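Home | Meetings | Minutes | Papers | Members | Contact
Print this page | E-mail this page

Household and Light Trades Automation Working Group
Minutes of the January meeting

Present: the chair, the secretary and 14 members. Apologies were received from two members.
The meeting opened at 10.15. The minutes of the previous meeting were agreed with one correction: in item 4, "folding" should read "sorting".

1. Cloth handling: state of the work
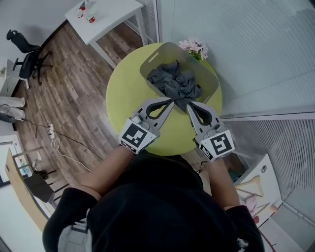
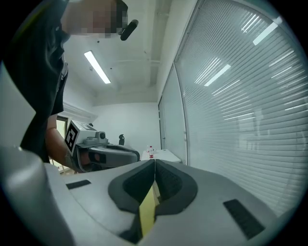
The group took as its main business the question held over from the autumn, whether a machine can yet be given a household or shop-floor chore and left to finish it. The secretary introduced the paper circulated beforehand, which divides chores into those where the objects keep their shape and those where they do not. Laundry falls in the second class. A cloth lying crumpled in a basket, as the dark grey one does on the green table, has no fixed edge by which to take hold of it, and its outline changes each time it is lifted. A jaw closing on such a heap may take one layer or several. The paper's view is that a person working through a pair of grippers loses most of the feel of the cloth but keeps the judgement of where to pinch, and that this judgement is the part still missing from machines.

1.1 A member asked whether the jaw or the control was the limiting factor. The secretary replied that the paper treats this as open. If a person using the same jaws can do the job at a tolerable speed, the jaws are good enough for that job and the fault lies elsewhere. If the person cannot, no improvement in control will help.

1.2 It was noted that this test is only fair where the person is held to the same view and the same reach as the machine. A person can lean over, shift their feet and look into a basket from above without thinking about it. A fixed arm at a bench has none of these unless they are provided. The secretary will add a paragraph to that effect.

1.3 One member held that the paper gives too much space to cloth and not enough to bags, which behave in a similar way and matter more in shops. The group agreed to add bags as a separate heading and to leave the section on cloth as it stands.

2. Report on the Wikley trial

2.1 The member responsible for the Wikley site reported on the towel-sorting cell in the linen room. The cell takes towels from a basket and places them on one of two shelves according to size. It ran for six weeks in daytime hours only.

2.2 Small towels were sorted without help in most cases. The usual failure was a double pick, in which a second towel came up with the first and was shelved with it. Large towels failed more often, because the arm could not raise them high enough to clear the rim of the basket.

2.3 Staff at the site had been asked to record each stoppage. The record is complete for the first two weeks and patchy after that. The member considered that a stoppage clearing in under 60 seconds was probably not being written down by the end.

2.4 A question was raised about baskets. The cell had been set up with a shallow basket, and deeper ones were brought in during the fourth week when the laundry supplier changed. The failures at the rim date mostly from then. The group asked that the results before and after the change be reported separately – the combined figure is of little use.

2.5 It was asked whether the cell had saved any labour. The member said that it had not, taking the six weeks as a whole. Time spent refilling, clearing and restarting was nearly equal to the time the sorting would have taken by hand.

3. Kauppinen arm, kitchen tasks

3.1 The written report on the Kauppinen arm was taken as read. It covers loading a dishwasher, wiping a worktop and putting away tinned goods.

3.2 Tinned goods gave the best results. Wiping was judged adequate on a clear surface and poor on one with objects standing on it, as the arm wiped round them and did not move them. Several members observed that a person would move the objects without being told and that the instruction "wipe the worktop" is generally understood to include this.

3.3 Loading the dishwasher was stopped early. The rack supplied did not match the one used when the arm was set up, and plates were being placed against the tines. The report recommends a repeat with both racks.

3.4 A member asked for the report to state how long the room was prepared before each run. Preparation had been mentioned in passing but no times were given. Agreed. The same will be asked of all reports from now on.

4. Shop-floor chores: Lukden

4.1 The Lukden stockroom has offered the use of one aisle outside trading hours for shelf facing, that is, bringing goods forward to the front edge of the shelf. The offer is for mornings before 8.00.

4.2 Members were broadly in favour. Facing was thought a sensible chore to try, as the goods are mostly rigid, the shelf height is known and a mistake costs little. Bagged goods would be left out of the first round.

4.3 There was some disagreement about glass. One view was that bottles should be included from the start, as any shop would expect them to be. The other was that a breakage in the first week would end the arrangement. It was decided to begin with cans and cartons and to ask Lukden for its own view on bottles.

5. Wording of the group's advice

5.1 The draft advice to members says that machines "can now perform" a number of household tasks. It was proposed that this be replaced by a table giving, for each chore, whether it has been done once, done repeatedly in the same room, or done repeatedly in a room the machine had not met before. Agreed without a vote.

5.2 On the evidence before the group, no chore involving cloth can be entered in the third column. Towel sorting may be entered in the second, for small towels and shallow baskets, with a note referring to item 2.4.

5.3 The Nillusau paper on folding was cited as possible grounds for a further entry. Members who had read it said that the shirts were laid flat by hand before each attempt. It will be entered as folding from flat, and a separate line left blank for folding from a heap.

6. Actions

Secretary: revise the chores paper as in 1.2 and 1.3, and circulate the table in 5.1.
Wikley member: divide the trial results at the change of basket.
Kauppinen report authors: supply preparation times, and repeat the dishwasher runs with both racks.
Chair: write to Lukden accepting the aisle and asking about bottles.

7. Any other business

The heating in the meeting room was raised again and will be passed to the building office. The projector cable is missing.

The meeting closed at 12.40.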